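Roll With It: Why Are So Many Containers Round?

Take a look inside a kitchen cupboard. How many things in there are shaped like a tube? Cans, jars, tubs of oats, bottles of oil – they're everywhere! Grown-ups who like long words call this shape a cylinder. A cylinder has two flat, round ends and one curved side that goes all the way around.

So why do we love cylinders so much? Let's find out!

No corners, no crumbs stuck in corners

Think about the last bit of cereal in a box. It hides in the corners, doesn't it? You shake and shake, and a few flakes still won't come out. A round container has no corners going up its sides, so a spoon can sweep all the way around and scoop up nearly everything.

Corners can be weak spots, too. When you squeeze a square box, the flat sides bend inward. When you squeeze a round tub, the push gets shared all the way around the curve. Try it with two pieces of paper – fold one into a square tube and roll the other into a round tube, tape them shut, and stand them up. Now lay a book gently on top of each one. Which one holds up longer?

Standing up or lying down?

A cylinder can do something a box can't. Stand it on its flat end and it stays put. Lay it on its curved side and it's ready to roll!

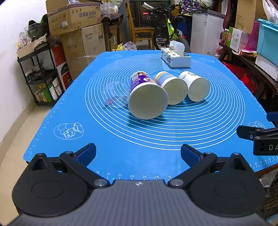 When a cylinder lies on its side, only a thin line of it touches the table. That's a tiny amount of touching for such a big object! With so little holding it in place, one small nudge can send it off. The flat end is different. The whole circle can rest on the table, so it takes a much bigger push to move it or tip it over.

What you put it on matters as well. A smooth, hard table lets a tub roll easily. A soft or grippy surface, like a silicone baking mat, can slow it down.

The great rolling race

Sanne Hendriks teaches science at Endcombe School, and every January her class holds a rolling race. Here's how to run your own.

You'll need a big book, a tray or board for a ramp, and 2 round containers with tight lids. Leave one empty and fill the other with dry rice. Prop up one end of the ramp on the book. Hold both containers at the top, lying on their sides, and let go at the same moment.

Make your guess before you start! Last time, Lambros Economou was sure the empty one would win. His friend Rocío Benítez picked the rice, and they argued all the way through lunch.

Then change one thing and race again. Half fill a container, or lay a towel over the ramp. Write down what happens each time – even a wobbly roll that veers off under the couch is worth writing down.

When you're done, stand your containers back up on their flat ends so they don't roll off the table!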